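Gremer coupling tubes, grey
Two-part push-fit tube for bench assembly

The Gremer is a short grey tube in two halves that join end to end. It is sold as a pair and used for making up straight runs on the bench, for fitting practice and for trying out a layout before the final parts are ordered. No glue or thread tape is needed.

Joined length: 70 mm
Outside diameter: 15 mm
Colour: grey
Sold in: packs of 2 or 3 pairs

Fitting
Wipe both ends with a dry cloth. Hold the halves in line, one in each hand, and push them together until the shoulder meets the rim. Do not twist. If the joint feels tight, pull the halves apart, check for grit and start again. A drop of water on the seal helps with new parts – oil will swell it.

Work on a flat, pale surface if you can. The seals are small and dark and easy to lose on a patterned bench. 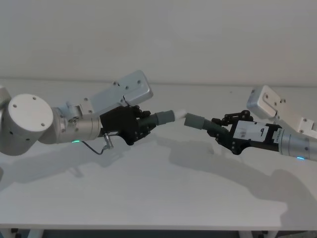
Pairs should be kept together once they have been used, as the seal beds in to its own partner. Mixed halves will still join but may feel slack. Store them joined, away from direct sun.

Spare seals are listed under Tindis small parts. The older Irnura tube has a wider shoulder and does not fit the Gremer.

Orders placed before 15:00 leave our Chang Road store the same day. For larger amounts, or tubes cut to another length, ask for Tobias Marchetti at the trade counter. Returns go to Poul Ravn, with the packing slip in the box.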